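**Wallpapering the inside of a small box with a bold pattern, plus a marble-look floor. How do I get the corners right?**

Posted by Jaiswal

I'm lining an open-fronted enclosure with three walls (back, left, right) and a flat floor panel. The corner posts at the back are aluminum and stay visible. I want the walls in a light gray paper with dark damask bands running across, and the floor in a beige marble pattern. I have done plain paper before but never anything with a repeat, and never in a space where you see all three walls at once from a few feet away.

The look I'm after:

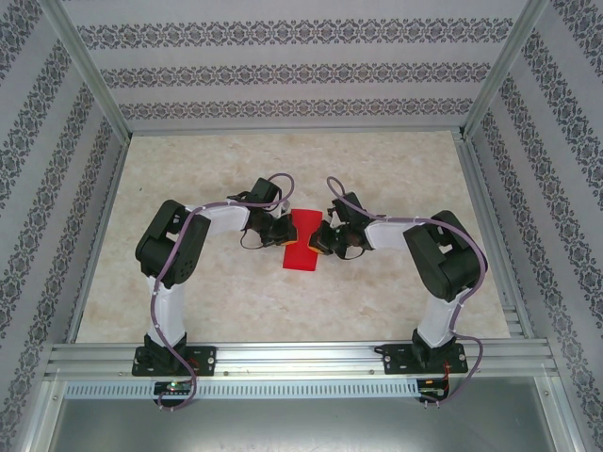 My first try was on scrap board and the bands ended up stepping down at the left corner. Not by much, but once you see it you can't stop seeing it. I had cut all three pieces from the roll one after another and assumed they would line up if I kept the top edges level. They didn't.

What I need to know:

- Do I paper the back wall first or the sides?
- Should the paper go behind the corner posts or stop at them?
- Does the floor go in before the walls or after?
- Is ordinary paste fine, or is peel-and-stick better on smooth panels?

The back panel is 142 cm wide and I have one full roll plus an offcut. The panels can still come out if that makes it easier. I would like to avoid buying another roll because the shop in Griscombe only had the one left.

---

**Fiachra Mulcahy**

Take the panels out. Working inside a box with wet paper is miserable and you will put a knee or an elbow through something.

Back wall first. It's the one people look at straight on, so get that one level and then match the sides to it. The bands are your guide, so forget the cut edge of the paper. Rolls are often trimmed a little off square, and that is probably where your step came from. Pick one band, measure from the bottom of the panel up to its lower edge, and mark the same height on all three panels in pencil. Hang every piece to that mark and trim the top and bottom afterward.

Run the paper behind the posts if you can loosen them. A post sitting over the seam hides a lot, and you don't need a perfect cut at the edge. If the posts won't come off, stop the paper tight against them and use a new blade for each cut. An old blade drags damp paper and you get a furry edge that shows up light against a dark pattern.

Floor last. Paste drips, and marble-pattern sheet marks easily.

On paste or peel-and-stick, I would go with paste. You can slide it for a few minutes, and with bands running across three walls you will want to slide it. I did a display cabinet with peel-and-stick and lifted the back piece 3 times before it stretched and I had to throw it out.

Here is a bit from my own notes on the floor side of things, copied from the page I keep for these jobs. 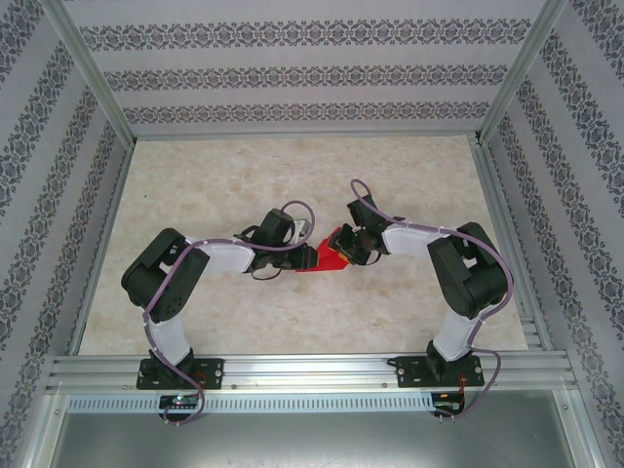

*Jalteo workshop, October*

Marble pattern, beige. Cut the sheet oversize on all four sides and let it lie flat overnight before trimming. Side rails go back on after the sheet is down so they cover the long edges. Don't glue the whole sheet — a strip at the front and back is enough, and then it can be changed later. A pale floor shows every crumb, so vacuum the panel before the sheet goes on. Anything left underneath will show as a bump when the light comes from the side.

That's it for the notes. For your roll, lay the three pieces out on the ground dry before you cut anything, and write B, L and R on the back of each. Use the offcut for one of the sides.

---

**driditz_541**

mostly agree with the above but you can do it with the panels in place, I did. just tape the paper up dry first and look at it from where you'll be standing.

also prime the panels if they're bare. mine weren't primed and the paper came away at the bottom corners in a month. I used the Driditz primer, one coat, left it till the next evening.

I don't know about paste vs sticky, never used the sticky kind.

---

**Jaiswal**

Thanks both. The posts do come off, four bolts each, so the panels are out and on the bench. The pencil mark method worked on the scrap board and the bands meet at both corners now. I'll prime tonight and hang the back piece tomorrow morning.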